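To: Hiltholm Allotments and Gardens list
From: Emiliano Ventura, Secretary, Hiltholm Horticultural Society
Date: 04/06/2022
Subject: Re: Arrangements for the August show

Dear members,

I am writing in reply to Mr Bañuelos, whose message to the list is quoted below for those who did not receive it.

> From: Ezequiel Bañuelos
> To: Hiltholm Allotments and Gardens list
> Subject: Arrangements for the August show
>
> Dear Secretary,
>
> Could the Society confirm whether the onion classes will again be divided by weight? Last year the notice at Privcombe Hall gave one limit and the printed schedule gave another, and two of my entries were moved to a different class on the morning of the show.
>
> I should also be glad to know whether the staging will be covered. Several exhibitors at the Privcombe end of the hall put their dishes on bare boards while the rest of us had cloth.
>
> Yours sincerely,
> E. Bañuelos

The Society regrets the difference between the notice and the schedule. The printed schedule will stand as the only authority this year, and no class limits will be posted in the hall.

Onions will be shown in two classes. Class 19 is for sets of three, each bulb not exceeding 218 grams. Class 20 is for sets of three with each bulb over that weight. Bulbs will be weighed at the entry table with the tops tied and the roots trimmed. An exhibitor whose set is found to be in the wrong class may transfer it before judging begins, and no second fee will be charged.

Entry forms may be returned by post or handed in at the Firar seed shop. We received 61 forms after the closing date last year, and late forms cannot be accepted again. Members who need a large-print schedule should write to me directly.

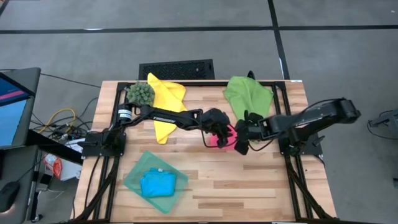 On the matter of staging, the Society has decided that all vegetable classes will be shown on uncovered wood – the cloths will be kept for cut flowers and preserves. Exhibitors are asked to think about the colour of the surface when choosing a dish. A top made up of light strips, with the grain running from pale to honey and tan as on the table shown with this message, will suit beetroot and red onions better than it suits parsnips, and exhibitors of pale roots may wish to use a black plate. Plates must be plain and no wider than the space marked on the staging.

The hall will be open to exhibitors from seven in the morning. All exhibits must be in place by half past nine, when the hall will be cleared for the judges. Prize cards may not be moved before the show closes to the public.

We expect over 1,000 visitors across the afternoon, and exhibitors are therefore asked not to leave vehicles in the lane beside the hall once they have unloaded.

Further questions about classes should be sent to me and not to the judges.

Yours faithfully,

Emiliano Ventura
Secretary, Hiltholm Horticultural Society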